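Rechercher dans ce dépôt Rechercher
Dernière mise à jour : samedi 11 février 2023

# Catalogue Sirnik – ponts et différentiels poids lourds

Table de correspondance entre les références d'atelier Sirnik et celles de deux fournisseurs de pièces de rechange, Brindetti et Trosari. Le fichier sert à retrouver un kit de réfection à partir du numéro frappé sur le carter.

## Contenu

- `ponts.csv` : 176 lignes, une par carter
- `kits.csv` : 58 kits (roulements, joints, cales, écrous de pignon)
- `rapports.csv` : 35 rapports de pont, avec nombre de dents couronne et pignon
- `notes/` : remarques d'atelier en texte brut

Les fichiers sont en UTF-8, séparateur point-virgule, virgule décimale. Les couples de serrage sont en Nm, les épaisseurs de cales en millimètres.

## Utilisation

Chercher le numéro de carter dans `ponts.csv`, colonne `ref_carter`, sans espaces ni tirets. La colonne `id_kit` renvoie à `kits.csv`. Si elle est vide, le kit n'existe pas chez nos fournisseurs et les pièces se commandent au détail.

## Nettoyage avant relevé

1. Vidanger le pont et déposer le couvercle.
2. Dégraisser la zone du marquage, puis l'essuyer avec un chiffon propre.

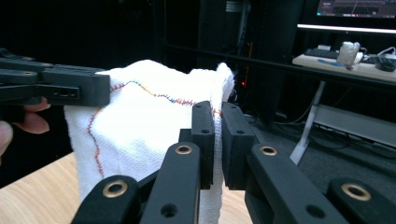
3. Relever le numéro complet, lettre de suffixe comprise.
4. Noter le jeu d'engrènement avant tout démontage.

## Limites connues

Les ponts Bastos à double réduction ne sont pas couverts. Quatre lignes portent encore la mention `a_verifier` : suffixe illisible sur le carter d'origine. Correction prévue en mai.

## Licence

Usage interne et ateliers partenaires. Pas de revente des tables.

4 commentaires · 35 partages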